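Ticket 159 — label printer skipping, packing room
Status: open
Priority: high, Saturday orders waiting

Problem
Zasden label printer feeds two blanks after every good label. Started this morning after the roll change. Red light blinks, then stops by itself. Orders for jerseys and other team wear can't go out.

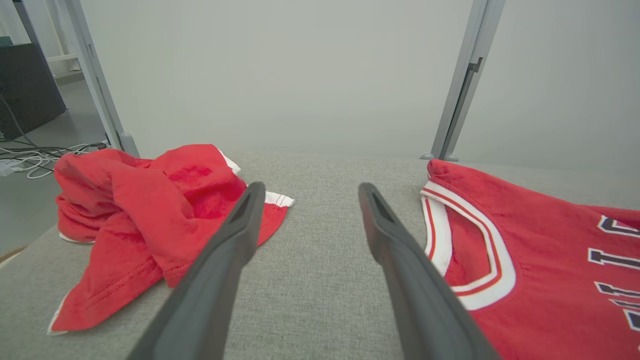
Tried so far
1. Power off, 70 seconds, back on. Same.
2. New roll, 1000 labels, same size as the old one. Same.
3. Cleaned the sensor with a dry cloth. One good label, then blanks agian.
4. Ran calibration from the front button. It spat out 6 labels and quit.
5. Swapped the USB cable. No change.

Update, 2:15 pm
Checked the Lornudico shipping software. Page size was set to continuous, should be gap. Changed it, saved, closed, opened it again — back to continuous. Test order was the red Bulls jersey, label came out shifted half an inch down.

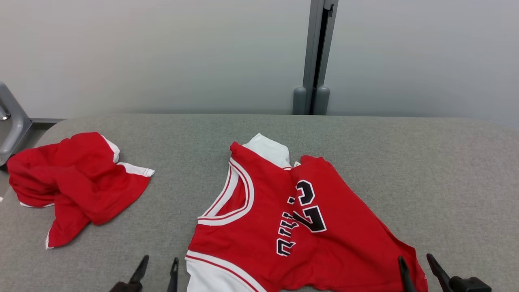
Reinstalled the driver after that. Setting sticks now but still one blank between labels. Better then before. Erdem support says to update the firmware, need the admin password for that. Please send.

Using the old Bindetetti printer until then. Slow but prints.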